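May 26, 2022
Glaze notes, Hasturwood pottery workshop

Opened the kiln at 69 degrees. Top shelf fine. On the middle shelf two of Ebere's bowls had stuck to the props where the tin white ran, and one of them took a chip of shelf with it. More batt wash needed before the next glaze firing. Wian has the grinder.

Mixed a fresh batch of the Effiong base, 4000 g dry, sieved twice. The first pass left a lot of grit, mostly the Clumlow feldspar, which has been sitting open since August. I've moved what is left into a lidded bin and written the date on it. Water added until it coated a finger evenly, then left overnight. It had settled hard by morning, so next time a pinch of bentonite at the start.

Took out 300 g for colour tests and split it between small tubs. Manganese gave a brown with a bit of plum where thick. Cobalt with a little of the pink stain was better but came out too blue. Ayodele thinks the pink is burning out and wants to drop the top temperature. Titilayo thinks the cobalt is just too strong. Will try hers first as it costs nothing but a tile.

Tile 17 is the nearest to what Asabe wants for the Hudard order, but it is still darker than I'd like and has a shine on it. The colour to aim for is a pale lavender like the rounded piece between the dark grey fingers, fully matte, and still soft-looking where the shape flares out. Halve the cobalt, keep the stain as it is, add more china clay to kill the gloss. Tiles to go in with the next firing, bottom shelf. 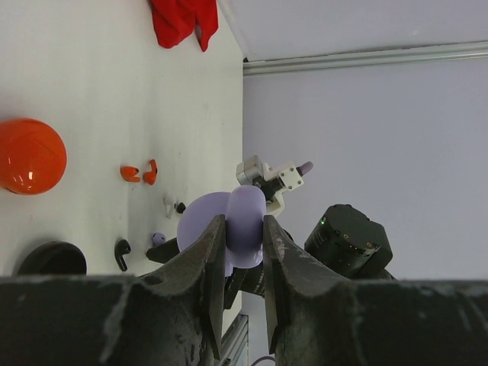
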